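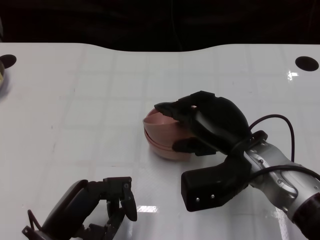
I run the dish return at a staff canteen, and since Monday my job title has the word "supervisor" in it. The people I supervise are one dishwasher, one part-timer named Curtis, and a two-armed robot that stacks bowls. Management bought the setup through a firm called Pendum, who promised it would "free us up for higher-value tasks." So far my higher-value task is standing next to it. It does the job, I'll give it that. It clamps the pink bowls between a big black finger over the rim and a stubby nub at the side, and it can have two of them nested together while the other hand hangs open over the table like somebody waiting for a bus. We send out 214 bowls on a normal lunch and I used to stack those while talking to people and thinking about dinner.

My trouble is this. The line lead wants a written list of who does what now, and he wants the robot on it. Do I write it in like a person, with a shift? Does it get my stacking hours taken off me? And whose fault is it when a stack goes over, because I got a look last week that I did not care for. Anyone been through this?

Posted by **dishpit_denise**

---

**Keerthana Raju**

We went through it at a hospital kitchen, with trays instead of bowls. Don't give it a shift. The minute it has a shift, somebody will put it down as staff on the rota and you'll be one human short on a day when it's sulking with a red light on.

What worked for us was listing tasks and then writing two names beside each one: who does it, and who steps in. The machine can go in the first column. It can't go in the second. So yours might look like:

- Stacking bowls: robot / Denise
- Clearing a jam or a fallen stack: Denise / Curtis
- Stop button and calling the vendor: Denise / line lead
- Chipped or dirty bowls: dishwasher / Denise

Get the third line agreed in front of witnesses. Ours said "kitchen team" for two months, and in practice that meant me, during my break.

On the hours: write down what you do while you're standing next to it, for two weeks, in plain words. I had a page that said things like "turned tray round, 11:40" and "turned tray round again, 11:42." My manager had been telling people the watching took no time. He read the page and I kept my hours. I also got a stool, which I count as the bigger win.

As for the look, ask for the fault log. Pendum should be able to show you when it stopped and what it was holding. If they tell you there isn't a log, I'd want that in an email.

---

**gomura_fan80**

they did this at my warehouse and everyone said it would be fine and now theres 40 of them. just learn to fix it, the fixing guy makes more than my boss

---

**Kuo-hua Cheng**

Agree with Keerthana on nearly all of it. One thing I'd add is the boring matter of speed. Before we had an arm at our packing table, people worked in bursts and then leaned on something. The arm doesn't burst and it doesn't lean. Within a month the person feeding it had quietly started working at its pace, and she went home more tired than when she did the whole job by hand. So put the breaks on your list as well, with times, and say who pauses the machine for them.

Also check your pay grade before you thank anyone for "supervisor." I was a "cell coordinator" for a year and a half at the same money. I did get a lanyard.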